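Two months into running an arm on our returns bench at Rallis. Thread on what it changed for the people, with less on the arm itself.

The bench handles returned kitchen goods and play food. Before February, two people sorted by hand. Now the arm sorts and one person sets out the stock.

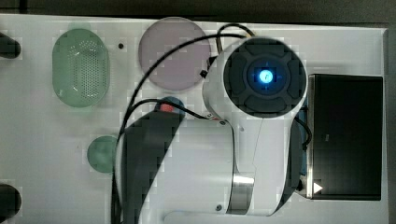
The job title stayed the same - the tasks did not. Haf Pritchard used to handle 500 items a shift. She now handles the ones the arm declines, plus the layout, plus the log.

Layout matters more than we expected. Items set too close together get declined. She leaves gaps and keeps small pieces in bowls.

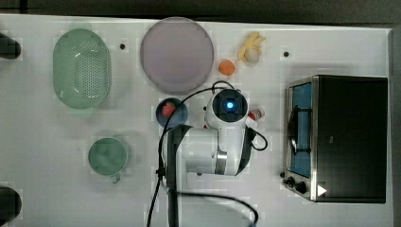

Strawberry in the bowl, orange by the plate.

Throughput went from 500 to 554. Most of that comes from the bench running through breaks. Pace per item is slightly slower than a person's.

Ketchup bottles were the long argument. Ifor Bevan wanted them left to hand sorting. We kept them on the arm and gave him the authority to pull them. 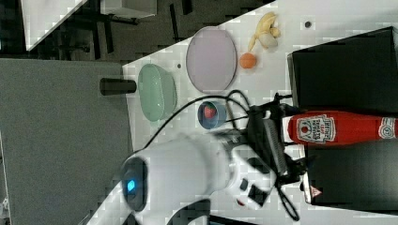

He has used it twice. Wrist complaints on the bench are down. Complaints about standing and watching are up, so we now rotate people every 40 minutes.

Training takes 70 minutes and covers layout, stopping the arm and reading the log. Pay grade is still under review.

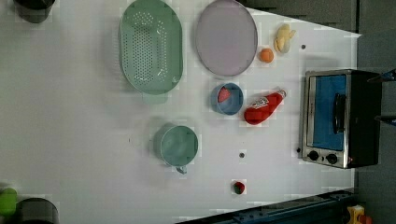

Open items
- Who signs the log when two people share a shift
- A second stool
- Pay grade, again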